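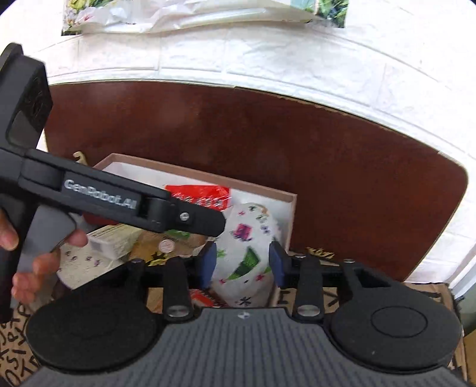 The Nesska method, according to the leaflet, would give Mariann Dudás back almost 14 hours a month. She read that line twice and put the leaflet under the fruit bowl.

"You start with bags," said her sister on the phone. "Everyone's got bags."

"I know I've got bags. I use them."

"All of them?"

Mariann looked at the cupboard under the stairs, which hadn't shut properly since October. She fetched a shallow box and set it on the table. The first thing in was a red plastic bag, very creased, from a shop in Fustine that had closed. It crackled when she pushed it down and then slowly rose again. So much for saving space.

"It says fold each one with intention," her sister said.

"What does that mean?"

"I think it means neatly."

"Then they could have said neatly."

She picked up a white cloth one with little printed shapes on it, green and pink and purple. It wouldn't hold a fold. She tried thirds, then quarters, and ended up stuffing it in beside the red one, where half of it hung over the side.

"Are you feeling lighter?" asked her sister.

"No."

"It might come later. Mrs Dervishi did her whole flat and slept like a baby."

"Mrs Dervishi has always slept like a baby. You can hear her through the wall."

Mariann carried the box to the cupboard, moved the hoover and slid it in. The door still wouldn't shut. She leaned on it with her hip until it clicked, and went to see whether there was any bread.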